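About Revitz

Home / Our Work / About Us / Join a Session / Contact

Who we are

Hello, and thank you for stopping by! Revitz is a small company with a rather particular job: we gather the examples that robots learn from. If a machine is ever going to sort the hardware drawer in a repair shop, or hand you the one small screw you need, it has to have seen that kind of thing done many, many times, by people who are patient enough to do it properly. We are the people who do it, and we write down how it went.

The company was started by Dalia Dambrauskienė and Ojārs Kazlauskienė, who met while working in the parts room of a bicycle wholesaler (Dalia kept the inventory, Ojārs fixed whatever had stopped working that morning). They spent a good deal of their lunch hours talking about why hands are so clever and machines so clumsy, and at some point the talking turned into a rented room with a heater that only half worked. We have a better heater now. We also have 18 people on the payroll, most of whom came to us from jobs where they used their hands all day: a seamstress, two former watch repairers, a piano tuner, and a baker who still brings in rolls on Saturday if you ask nicely.

What we do all day

Most of our sessions use hand-held grippers. You hold one in each hand, and you do an ordinary job with them, the way you would with your fingers, only slower and with more muttering at first. Cameras on the grippers keep a record of what each one sees as you work. A learning system can then study the record and begin to work out what a good grasp looks like, how you come up on a thing from the side, and when it makes sense to stop and try again.

Our longest-running project is called Altari, and it is all about small parts. Screws, nuts, washers, the bits and pieces that end up in the bottom of everybody's toolbox. They are shiny, they roll, and they are awfully easy to drop, so they make wonderful teachers. Each task in Altari is done 100 times before we call it finished, with the parts set down a little differently every time, and we keep the fumbles right along with the good ones. Ojārs feels strongly about the fumbles and will happily tell you why over coffee (bring a second cup).

Small parts, a drawer organizer and a pair of hand-held grippers, from our Altari work:
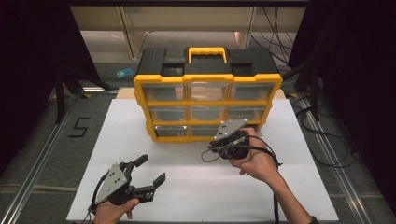
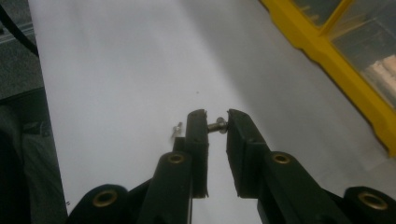
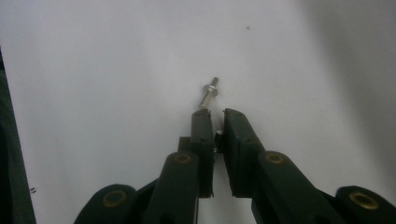

How we like to work

We keep sessions short. After 37 minutes a bell goes off and everybody puts the grippers down, stretches, and has a glass of water. Dalia picked that number after a long week of trying others, and we have never found a reason to change it. Tired hands get sloppy in ways that are hard to spot later, and besides, we would like people to go home with their wrists in good shape.

Every recording is looked over by 2 people before it leaves the building. One of them is always someone who has done that same task, because a person who has chased a washer across a board knows what they are looking at. Notes are written in plain sentences. "Let go too early, picked it up again from the left" is worth more to us than any score, and our customers have told us they feel the same way.

Working with us

Our customers are mostly small teams building robots for workshops and storerooms. Some arrive with a thick folder of instructions, and some arrive with a bag of parts and a hopeful look, and we are glad to see either one. We will sit down with you, try the task ourselves, and tell you frankly if we think it needs to be split up into smaller pieces first.

We also run an evening group called Udance, named by the piano tuner, where neighbors can come and learn to use the grippers. No experience is needed. New groups begin in October, and the first evening is mostly practice and cake. If you would like to come along, or if you have a drawerful of something fiddly that you wish a robot could handle, please write to us through the Contact page. Dalia reads everything that comes in, and she usually answers the same day.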